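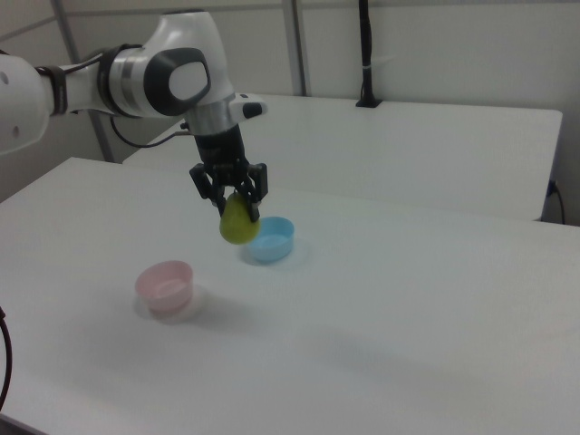

Vamstead 14 oz training gloves, four months in

Posted 12/01/2012

Quick one tonight, I have to be up early. A few of you asked about the Vamsteads after I mentioned them in the wrestling-for-strikers post. So. Gloves. 14 oz, lace-free, velcro strap, black. Paid 60 bucks plus shipping. Bought them myself, no one sent me anything.

Background so you know where I'm coming from. I grapple first. Been boxing and kickboxing long enough to not be embarassing, spar two nights a week at Sandoval, bag work when my shoulder lets me. Small hands, wide palm. Before these I had a pair of Perkars that I wore until the thumb seam went and the stuffing started coming out on people.

Fit

Tight. Really tight the first couple weeks. With full wraps I had to get a training partner to pull them on for me, felt like a kid in mittens. They loosened up around week three and now they're the best fitting gloves I've owned. If you have long fingers try them on first, the hand compartment is short and my coach couldn't make a proper fist in them at all.

Thumb is attached and sits a little further forward than on the Perkars. Took some getting used to. No eye pokes though, and no jammed thumb when I hook badly, and I hook badly a lot.

Padding

Stiff out of the box. Don't spar in them new, your partners will hate you. I did a few weeks of bag work only and then Parvaneh Parsa let me try them on her for some light rounds. Her verdict was "fine, but you still telegraph the right." Thanks Parvaneh.

Foam is dense over the knuckles and thinner toward the wrist, so the weight sits out front. Your shoulders notice by the last round. On the heavy bag my knuckles have been good, no swelling, even on the old canvas one that has gone hard as a rock at the bottom. No flat spots in the padding so far. The Perkars had those by month two.

Wrist support

This is where they lose points. Single strap, kind of short. It holds, but on body shots from a bad angle I can feel the wrist want to fold. I've started wrapping heavier and that mostly fixes it. A longer strap would fix it completly.

Velcro is still grabbing. Collects lint like crazy and it scratched up my rash guard, so do the straps up before you throw them in the bag.

Clinch

Nobody reviews gloves for this and I spend half my rounds there. Palm is slick. Getting an overhook is okay, pummeling inside is okay, holding a collar tie on someone sweaty is not happening. The cuff is smooth at least, doesn't scrape necks the way the Perkar one did.

Smell

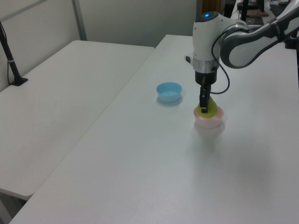
Do they need airing out after every session?
Open them up and stand them somewhere with moving air as soon as you get home, every time. I missed one weekend, left them zipped in the trunk, and it took a week to get them back to normal.

The lining is some kind of slick nylon and dries overnight. Mesh panel on the palm helps. I use Pestside spray, it's meant for shin guards but whatever, works the same. Don't soak them. Wipe, spray, leave open.

Durability

Four months, two sparring nights and a bag day most weeks. Stitching is fine except one loose thread by the left thumb that I burned off with a lighter. Outer is synthetic and has creased across the palm but hasn't cracked. Logo is mostly gone. Don't care.

Worth it?

For 60, yeah. If you mainly box and your wrists are already bad, spend more and get something with a proper long cuff. If you want one pair for bag and sparring and you've got small hands, go for it. I'd buy them again, probably in the 16 for sparring if they ever get them back in stock.

Shin guards next, when I get a minute.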